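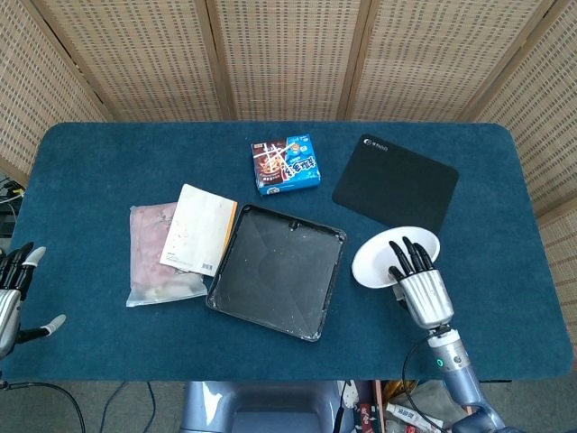 Evie Ackroyd

Ticket 895
Status: Resolved
Location: Plorthorpe building, upstairs
Category: Network / wireless
Assigned to: Bogdan Ursu

Problem as reported

Wi-Fi upstairs drops several times a day. Laptops stay connected to the network but pages stop loading. It comes back by itself after a few minutes. Downstairs is fine. Started in October. The router is a Zungate and the upstairs access point is a Dovberg, both bought secondhand from the previous tenant. Internet service is through Rowbotham.

Already tried before opening the ticket: restarted the router, restarted the access point, forgot the network and joined again on two laptops. No change.

Update 1, Evie

Looked at the router log after a dropout at 10:40 am. There is a line that says "WAN OK" all through the outage, so the service from Rowbotham looks fine. Called them anyway. They ran a line test and found nothing wrong.

The access point light was solid green during the dropout. The manual says solid green is normal and blinking amber means no uplink.

Update 2, Bogdan

Please check these when you get a chance:

Which channel the access point is using.
Whether the access point gets its address from the router or has one typed in.
Whether the dropout also hits something plugged in by cable upstairs.

The third one matters most. If a wired laptop drops too, we can stop looking at the wireless settings.

Update 3, Evie

Channel was on Auto. I set it to 6 and left it for a day. Still dropped, twice before lunch.

The access point has a fixed address, ending in .20. I didn't set that.

Plugged my laptop into the small switch upstairs and turned its Wi-Fi off. When the wireless dropped at 2:15 pm, the wired laptop kept working. I could open the router page the whole time. I could not open the access point page until the Wi-Fi came back.

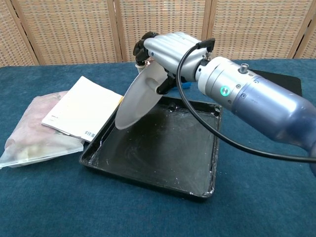

Spatula and black tray.

Update 4, Bogdan

That narrows it down. Either the access point is hanging or something else is taking its address. Next time it drops, from the wired laptop, open a command prompt and run arp -a. Write down the hardware address shown next to .20. Then run it again once everything is working and compare the two.

Also send me the DHCP range from the router, under LAN settings.

Update 5, Evie

Took a while to catch it. The two hardware addresses are different. When it's working, the one listed matches the sticker on the bottom of the access point. During the dropout it was something else, starting with a different set of letters.

DHCP range is .10 to .200. So .20 is inside it.

The access point's own log has error 715 at each dropout. The manual doesn't list it.

Update 6, Bogdan

I can't find 715 documented either, but the timing fits an address conflict. The router is handing out .20 to another device. The fixed address on the access point should have been outside the range from the start.

Do this in order:

Change the DHCP range on the router to start at .50. Save.
Change the access point address to .4. Check first that nothing answers a ping there.
Restart the router, then the access point.
On anything that acts up afterward, turn Wi-Fi off and on so it asks for a new address.

Look in the router's client list for whatever had .20. It would be good to know what it was.

Update 7, Evie

Done. One snag: the access point page wouldn't save the new address the first time. It said "invalid gateway." The gateway field was blank, so I put in the router address and it saved.

The device on .20 was the printer downstairs. It goes to sleep and asks for an address when somebody prints, which explains why mornings were worse. It now has .51 and prints fine.

Had to remove the printer and add it back on one laptop that was still looking for it at the old address.

Update 8, Evie

No dropouts since the change. Access point log is clean, no 715. I put the channel back on Auto and that made no difference.

Wrote the new addresses on a label on top of the router.

Update 9, Bogdan

Good. Firmware on the access point is two versions behind. Not urgent, and I would open that as a separate ticket. Save a copy of the settings before you update it, as the update resets the address to default.

Closing this one.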